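Festton House, Romavia Road - Floor Safety Checklist
Ground floor, room 203. Inspected 8th December. 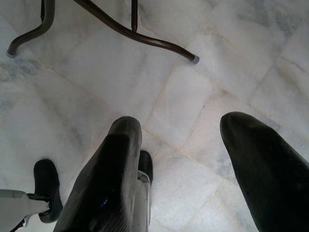
1. Surface type
Marble tile, white, rectangular, thin beige grout lines. Matches the room schedule. Pass.

2. Cracked or chipped tiles
None recorded on the walk-through. Edges checked by hand at the doorway. Pass.

3. Loose or hollow tiles
Tap test done on all rows. One hollow tile by the threshold - no movement under foot load. Comment: re-test in February.

4. Grout
Sound in the main area. Slight loss along the threshold, 30 mm long. Comment: rake out and refill, Donnelly to quote.

5. Lipping between tiles
Straight edge used in both directions. Within limit. Pass.

6. Slip resistance
Dry reading 54. Wet reading not taken, meter returned to Clallurley for calibration. Comment: item stays open.

7. Trailing leads
Keep clear of the door swing. Advice given on site.

8. Cleaning product
Neutral pH only. No vinegar or descaler on marble. Label checked. Pass.

Open items: 3, 4, 6. Job ref. 1502.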